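Can a machine tidy up after badminton yet?

The woman who runs the sorting counter at Traten, a shop in Jutovgate that hires out sports kit and party dresses, has been told three times that her job is about to go. She is still there at eight every morning, and she does not sound worried.

"People send me clips," she says. "There's an arm, it picks up a cup, everyone claps. I want to see what it does on a wet Saturday with 33 bags on the floor and the phone going."

Her work is dull to describe. Things come back, and she puts them where they belong. Shuttlecocks go in one tub, balls in another, and anything with a frill goes on a hanger before it creases. She went to Hurasville in June to see how far the machines had got with this sort of chore, and came home with a list of complaints.

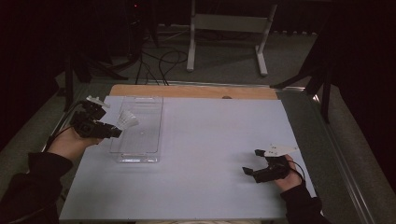

The first was about speed. "I can clear a court's worth of shuttlecocks while I'm talking to you. If you grab one by the feathers it's finished, so you go for the cork, and your hand knows that before you do. I asked how long it takes to teach a machine the same thing. They said it depends. Well, everything depends."

What she was told is that a person has to do the job over and over, wearing or holding the gripper, so there is something for the machine to copy. One firm, Tamayo, talked of 225 goes at a single task. She found that number funny, then a bit sad.

"I had a lad start with me at Easter. I showed him twice. By dinner time he was telling me I'd got the tubs in a daft order, and he was right."

Cloth bothers her more. She has spent 12 years with satin, net and pleats, and she doubts that anyone who designs these things has ever hung up a bridesmaid's dress. 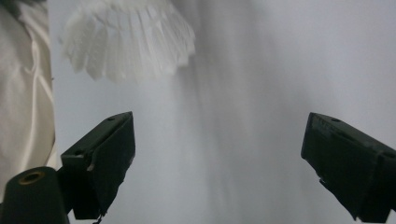

"A box stays a box. You pick up a ruffle and it's a different shape from the one you reached for. Then it catches on the next thing along. I do half of it by feel, with my eyes on the customer."

Would she let a machine near the rail at all? She thinks about it for longer than I expected. Towels, perhaps. Bibs, if they were already in a heap and it didn't matter how they came out. She would not pay much for the help, either. A salesman once quoted her 899 a month for a sorting aid, before repairs, and she asked him who would be standing next to it when it got stuck. He said a member of staff.

"So that's me, then. I'm doing my job and minding his."

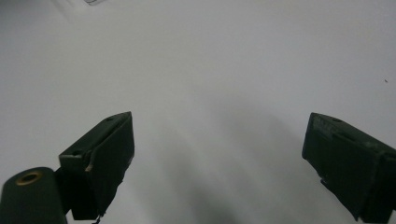

Issue 33, page 12

She does give some ground. The fingers open and close more neatly than she had pictured, and the people holding them were patient and answered her questions without talking down. She could see a use for one in a warehouse where the same item comes along all day.

"But that isn't a shop, and it isn't a house either. At home it's one sock, a plate, the cat's dish and somebody's homework. Let them do my kitchen on a school night and I'll come and watch."

Until then she is keeping the lad on. He starts on the dress rail next month.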